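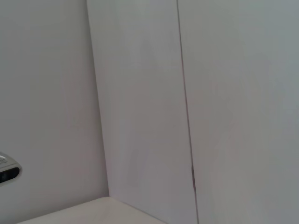 Freya Lightfoot wrote that the river level at the Tisden weir had been shown as unchanged since Friday evening, although the fish pass was plainly running higher than that, and asked whether the alert for low oxygen could still be relied upon while the reading was stuck.

Ticket status: Open
Category: Water monitoring, fixed stations
Station: Tisden weir (lower)
Priority: Raised from normal to high
Assigned to: Colin Kettle

Reply from Colin Kettle, May 3, 2026, 09:40
Thank you for your report. The level and oxygen readings at Tisden are taken by separate sensors but are sent through the same Sendero logger. The oxygen reading is still changing and appears sound. Until the level fault has been explained, however, the low oxygen alert should not be used as the only ground for a decision on the fish pass gate. Please continue the hand readings at the gauge board.

Freya Lightfoot, 10:15
Hand readings are being taken morning and evening and entered in the station book. The board is 7 cm above the figure shown on the public page. Anglers have begun to ask which of the two is correct.

Colin Kettle, 10:50
The board should be taken as correct. A notice has been placed on the public page for Tisden. The upstream station at Hebden has been checked and is reporting normally, so the fault is not in the receiving system.

The logger was restarted remotely at 10:32. The level returned the same value as before. The logger's own record shows code 5, which the manual gives as "no change detected at input". This points to the stilling tube or to the sensor cable.

Action: site visit requested. No person is to enter the channel to reach the tube while the bank path is closed for the spawning season without first speaking to Amber Yeoman.

Amber Yeoman, 11:30
Access is agreed from the road side only. The gravel below the weir is in use by lamprey and must not be walked on. The tube can be reached from the walkway. Waders are to be disinfected before and after the visit, as the crayfish restrictions remain in force on this reach.

Darren Rudd, 15:20
Site visit completed. The foot of the stilling tube was blocked with silt and blanket weed, and the water inside the tube was standing at its old level. Both inlet holes were cleared with the rod and the tube flushed. The level rose within a few minutes and settled to match the board.

The cable was inspected along the walkway and no damage was found. The sensor was not removed. The guard over the lower inlet is missing a fixing and will let weed through again. A replacement is needed.

Colin Kettle, 15:55
The new readings have been received and agree with the board. Values between Friday evening and this afternoon have been marked as suspect and will be left out of the monthly return. The hand readings will be used in their place.

Priority: Returned to normal
Outstanding: replacement guard, to be ordered by Darren Rudd; public notice to be withdrawn after 2 further matching board readings.

Freya Lightfoot, 19:10
First evening reading taken. Board and public page agree. The second will be taken tomorrow morning and added to this ticket.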